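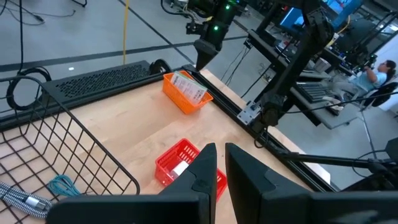
Trumell parallel gripper, second look: the grip-loss fault

Rating: 2 out of 5

I gave this gripper a decent write-up when it came out, and I'd like to take part of that back. The first review was based on a short loan. Since then we bought a pair, put them on the bench for small-item sorting between plastic baskets, and ran them long enough to find out what the brochure leaves out.

The short version is that it drops things, and then it tells you it hasn't.

Our job is dull. Pick a small box out of a mesh basket, move it to another mesh basket, repeat. In September, after a few weeks of this, the log started showing clean cycles with nothing delivered. The fingers closed, the controller reported a hold, the arm traveled over and let go of thin air. In a run of 200 picks, 12 failed this way, and the software flagged none of them.

Trumell support suggested our boxes were too smooth. Maybe so, but a smooth box is a pretty ordinary thing to ask a gripper to hold. Then they suggested recalibrating, which takes most of a morning and helped until the next day. What I think is happening (I can't prove it, they won't share the firmware notes) is that the hold signal comes from motor current alone. If a fingertip catches on the rim of a basket, the current climbs and the controller is satisfied. It has a firm grip on the basket.

That brings me to the part I'd call a safety matter. At cycle 2387 a finger hooked a basket and the arm carried on with its move, basket and all, and dragged it off the table. It landed on the floor on the side where people walk. A plastic basket isn't going to hurt anyone much. I would not want to repeat the experiment with a metal fixture, and the collision stop, which is supposed to cover exactly this, never tripped at the default setting. Turning the sensitivity up made it trip on its own cable drag instead.

The fingers themselves I still like. They are stiff and easy to swap. The data sheet promises 4000 cycles between inspections, and I'd ignore that number and look at the tips far more often.

We tried the Flerlow adapter with a separate contact sensor. It does catch the empty picks, but it adds bulk at the wrist, and now you're paying extra for something the gripper claimed to do in the first place. The older Wirora unit on our other bench is slower and uglier and at least admits when it's holding nothing.

If you already own one, lower your travel speed, add your own check after every pick, and test the stop with something you don't mind losing. If you don't own one, wait for the next firmware and ask to see the test results before you pay.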